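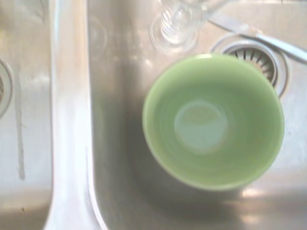

Hadthorpe Hall Users' Group
Minutes of the meeting held on 13 March 2018

1. Minutes of the last meeting
Agreed with one correction. The hire charge for the small room is 13 pounds, as on the notice board.

2. Kitchen sink
The double sink stays. Orellana quoted 232 pounds to take it out and fit a single one, and the meeting saw no need. Washing up is to be done in the left basin and rinsing in the right. Bowls, glasses and forks are not to be left in either basin at the end of a booking. Sponges to be wrung out and put at the back of the sink.

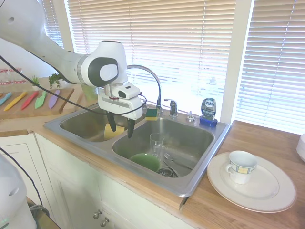
Bandow asked whether the rinsing side could be kept clear during lunches as well, as people need somewhere to fill the kettle. Agreed to try it until July.

3. Worktop
The wood around the sink needs oiling. Makberg oil to be bought, up to 90 pounds including cloths. Kitchen closed overnight when this is done - date to go on the door.

4. Crockery and knives
Plates and cups to be dried before they go back in the cupboard. The coloured knives are to be washed by hand and kept together with the chopping board. The teal one was found in the drawer again.

5. Money
Balance in the kitchen account is 1133 pounds. Washing-up liquid to be paid for from this as before.

6. Any other business
Tea towels - carried over.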